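**Call for participants: reading speed and line spacing in printed timetables**

Civurside is recruiting adults and children aged 14 and over for a study of how line spacing affects lookup time in printed bus timetables. The study needs 40 participants. Each session lasts 85 minutes, including two breaks.

Requirements:

- normal or corrected vision at reading distance
- fluent reading of English
- no prior work in transit scheduling

Participants under 18 need written consent from a parent or guardian, who must stay on site.

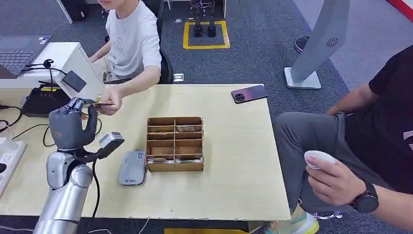 Sessions are held on the second floor of the Stirkitz building. Travel costs are repaid on presentation of a receipt. Responses are stored under a code number and deleted in November.

To apply, send your age and available hours to Hsin-yi Mak, Civurside, by 18/05/2023.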